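Print this thread | E-mail this thread

Zhenhua Bai
July 15, 2018

Setting up the two-arm cell again after the gripper service. I'm posting the steps as I go so Ornella has them in one place for when I'm on leave. The cell is the Hunavent one, with both arms on the one stand.

First job is always the model. Before anything moves on the floor I bring the simulated cell up to match it. If the real cell has changed and the model hasn't, every check you do in the model is worthless.

The number on the controller this morning was 3,849 hours. Write that down before you start. The last entry in the log was 1,878, which tells you how long we let it go.

Service interval for the wrist is 1,000 hours. Yes, I know. We were late on it twice over. The log now has a line for it on the front page instead of at the back.

Gripper came off first. Four screws, and they are not all the same length. Lay them out in the order they came out. The long ones go nearest the cable side. If you swap them the short ones will feel tight and they won't be holding anything.

Clean the old thread lock out with a pick. Don't put new on top of old.

Ornella Longo found play in one of the fingers last November and shimmed it. The shim is still fine. I measured it and left it alone. If you take that finger off, the shim is paper thin and will stick to the back of the slide, so look there before you think you've lost it.

Fingers back on, then close them by hand with the power off. The tips should meet cleanly. Mine met at the back first, so I slackened the left one, pushed it square and did it up again. Took a few goes.

Grease for the slides is the Bruslow stuff in the small tub. A smear. Last time somebody filled the whole channel and it came out on the parts for a week.

Next, the cable. The run along the upper link needs enough slack for the elbow to fold right back, and no more than that. I fold the arm as far as it will go, look at the loop, then swing it out straight and look again. Clip it in the straight position.

Two of the clips had gone brittle. Replaced with the Ruiz-Ortega ones from the drawer. They're a hair wider so they need a firm push.

Someone asked why I don't model the cable properly. I've tried. It slows the whole thing down and still doesn't hang the way the real one does. I check cables with my eyes on the real arm.

Stand bolts. Mark them with paint pen after you torque them so the next person can see at a glance if one has turned. The old marks were blue, the new ones are yellow. Wipe the old ones off or you'll be reading two lines.

One of the stand bolts had moved. Not by much, but with a long arm out on the end of it a little at the base is a lot at the tip. It explained the drift we'd been blaming on the calibration.

So: bolts first, calibration second. I did it the wrong way round in the spring and had to do the whole calibration again.

Now the base frame. Both arms take their position from the shared hub, so if the hub is out in the model both arms are out together and they'll still agree with each other. That makes it easy to miss. Check each arm against the table as well as against the other arm.

Table height in the model was 2 mm low. I don't know how long it had been like that. Probably since we changed the feet. Corrected and saved under a new name. The old file is still there but please don't load it.

Tool settings next. Each arm has its own tool entry and they don't follow each other. If you run one arm with a gripper and the other with a bare flange, the bare one still has to be told it's bare. Otherwise it believes it has fingers and will stop short of everything.

The other way round is worse, obviously. An arm that thinks it's bare and isn't will drive its fingers into the table.

I keep a small set of objects in the model for checking reach. Cubes with numbers on so you can say which one you mean over the phone, a couple of flat blocks, a can, a nut. Nothing clever about them. They're there to give the arm something to line up on at different heights.

Leave them where they are between sessions, please. If you want a different layout, save it as your own. I've twice chased a fault that was only somebody else's cube in a new place.
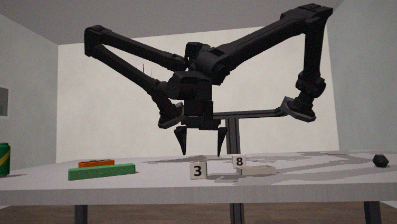
Then I jog one arm at a time, slowly, with the other parked up and out of the way. Speed override right down. Watch the elbow more than the tool. Everybody watches the tool and it's the elbow that hits things.

The elbows on this cell go up a long way before the forearm folds back down. Check the clearance overhead as well as to the sides. The software limit for that is on the second page of the safety settings and it's easy to skip past.

Once each arm is happy alone, move them both and look for the places where they want the same bit of air. I have a list of poses for that. It's in the Hundilus folder for historical reasons, sorry. I'll move it when I get a minute.

If the collision check flags the stand itself, look at the hub settings before you touch the path. The padding on the crossbar resets to its default when you import the model. I put it back by hand each time.

After that it's the real cell at low speed, hand on the stop button, same poses in the same order. Compare the joint readings with the ones from the model and write down any that don't match. Don't fix them as you go. Get the whole list, then look for a pattern.

Today's list was short. Wrist on the gripper arm is a touch off and I think that's the service, new grease and a bit of bedding in. I'll run it again tomorrow before I change any numbers.

Ornella, the paint pen is in the top drawer with the clips. The torque wrench has gone away for checking, so use the one from the press shop until it's back, and sign for it or they'll come looking.

Log is updated, hours and all. Next wrist service is written on the front page.

Print this thread | E-mail this thread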